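Zostarero brings back the pink plate, having been asked to often enough

19th January – for immediate release

Tableware maker Zostarero is to put its pink plate back on sale this May, three years after dropping it from the range on the grounds that people had stopped wanting a pink plate. People have been writing in ever since to say otherwise, some of them at length and one of them in verse.

The plate returns under the name Arruda. It is shallow and round, with a raised rim, and it comes in pink. There will be no blue, no sage and no limited-edition charcoal. The company did look into charcoal and would prefer not to discuss it.

"We took it off the list because a chart told us to," said Vitória Simões, who runs Zostarero and admits to having drawn the chart. "Then my own mother broke her last one and I had to tell her she couldn't have another. I have sat through difficult meetings in this job. That was the worst of them, and there was only soup."

The new Arruda keeps the shape of the old one. The rim has been raised by two millimetres, following a long correspondence with customers on the subject of peas. Designer Birsen Kaplan drew the change in a morning and then spent the rest of the winter being asked whether she was sure.

"It's a plate," said Kaplan. "You put food on it and the food should stay there. I had a drawer full of cleverer ideas, including one with a foot, and they all made it worse. I'd like people to buy it, use it daily and never think of me at all."

The colour took longer. The old pink had been mixed by eye by a colleague who has since retired to the coast, and whose notes for the shade read, in full, "a bit more". Matching it meant 20 trial batches, most of which are now in the staff kitchen, where lunch is served on everything from weak tea to boiled ham. The batch finally chosen was the one that staff kept taking home.

Arruda will be sold singly and in boxes of two. Boxes of four were considered, but Zostarero's customers mostly write in to replace one plate, or to buy one for themselves and one for somebody who keeps borrowing it. Single plates come in a plain card sleeve with the care instructions printed inside. These run to a single sentence and advise against dropping it.

The plate will be joined by Tresa, a plain white side dish that Simões describes as "what you buy when you have gone in for the pink one and lost your nerve". The two stack together neatly. Tresa was meant to be launched last year and was held back when the first delivery arrived with a wobble. The wobble has gone, although a few people in the office say they miss it.

Both will be stocked by Hastum, the kitchen shop that sold the original plate and kept its shelf label up long after the shelf was bare. Hastum's buyer, Elmarie Le Roux, says the label was left there out of optimism, or possibly because the ladder had gone missing.

"We've had people come in and point at the gap," said Le Roux. "I've got 70 names in a notebook by the till. I'll ring every one of them when the plates come in, and I expect half of them will have forgotten they ever asked and will pretend they haven't."

People on the Hastum list will be able to buy before general sale opens. Anyone else who would like to be added can do so at the till, by telephone or by letter. Letters are answered in the order they arrive, and verse goes to the back of the queue.

The pink plate on a white table, bare in one picture and with something green on it in the other.
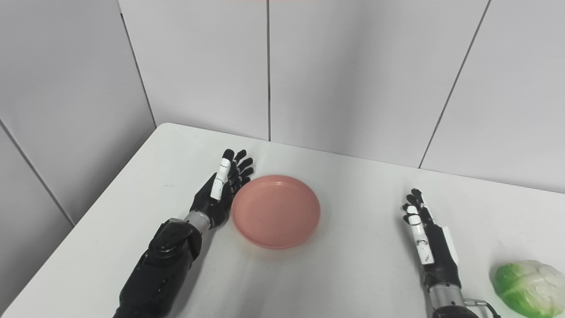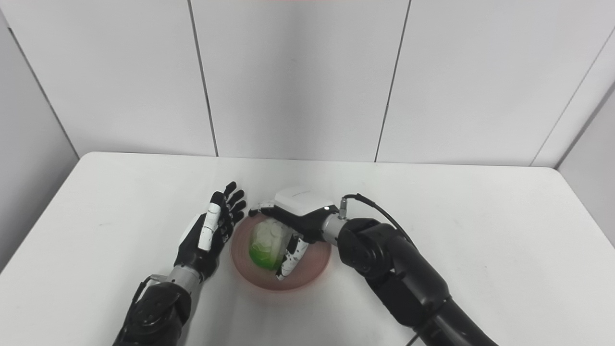 Chipped plates from the original range can be handed in at Hastum throughout May against the price of a new one. The chips need not be dramatic. Le Roux will be the judge of what counts, and has asked us to say that she can tell an old chip from one made in the car park.

Retailers wishing to stock Arruda or Tresa should write to Aníbal Leitão in the Zostarero trade office, who has price lists, samples and strong views on pallet labelling. Samples are sent out one at a time and we do want them back.

Press enquiries, including requests for interviews with Vitória Simões or Birsen Kaplan, go to Mahsa Mazandarani at the Zostarero press desk. Kaplan is available in the mornings only and won't be talking about the one with the foot.

ENDS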